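Search tickets, people, labels
Ticket: Towel station, sorting and folding claim
Project: Lastilness
Status: Reopened
Opened by: Manouchehr Sharifi
8 May 2024

Reopening this one. It was closed in April with the note "sorting works, folding to follow," and I don't accept either half of that sentence. Sorting works when I can walk away from it and come back to sorted cloths. I have not seen that. Folding to follow has been the plan on two tickets in a row now.

What was asked for: mixed clean cloths go in, each kind ends up in its own bin, and later on somebody's machine folds them. A person at a laundry does this without looking down. The order we quoted against was 300 cloths a shift, which is small.

Log so far

1. Checked the cloth mix. The closing note says the cloths are "uniform." They aren't. The thin ones with the stitched edge slide and curl over themselves. The waffle ones are thicker, they bunch, and the hem is a lump that gives a gripper something completely different to close on.
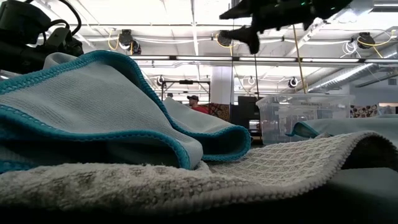

Teal-edged microfiber and waffle towel, close up.

2. Asked Tevard whether their grasp settings were tuned on both kinds. Answer: tuned on the thin cloth, "expected to carry over." Please stop writing "expected to" in the results column. Put it in the plan or leave it out.

3. Asked Nutis for the raw run sheet behind the April summary. It covers 12 attempts. It doesn't say how many were restarted by hand, and the person who filled it in can't remember. I'm treating that sheet as no evidence in either direction.

4. Looked at the table setup with both arms. Two arms ought to help, one to hold and one to pull, and I'll grant that for folding.
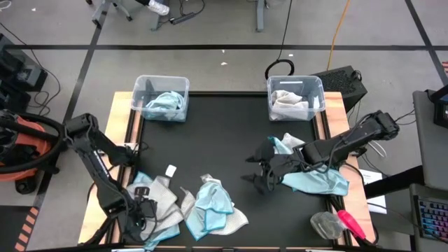

For sorting I still don't see what the second arm buys us. If both reach for the same bundle, something has to decide who lets go, and the spec is silent on it. Sadeghi says the operator decides. Then we have an operator, and the quote says we don't.

5. Separate problem, same ticket: nothing defines what counts as done. Is a cloth hanging over the rim of a bin sorted? Is a waffle towel with a thin one stuck inside it one pick or a miss? I'd call both a miss. The summary doesn't say what it called them.

Needed before anyone closes this again:
- a full run with both kinds of cloth mixed, start to finish
- every hand restart written down as it happens
- a definition of "sorted," agreed before the run
- folding taken out of the title until there is a fold to show

Priority: leave at 2. Nothing is broken. It just doesn't do the chore yet, and the ticket should say so.

Assigned: Sadeghi. Waiting on run sheet.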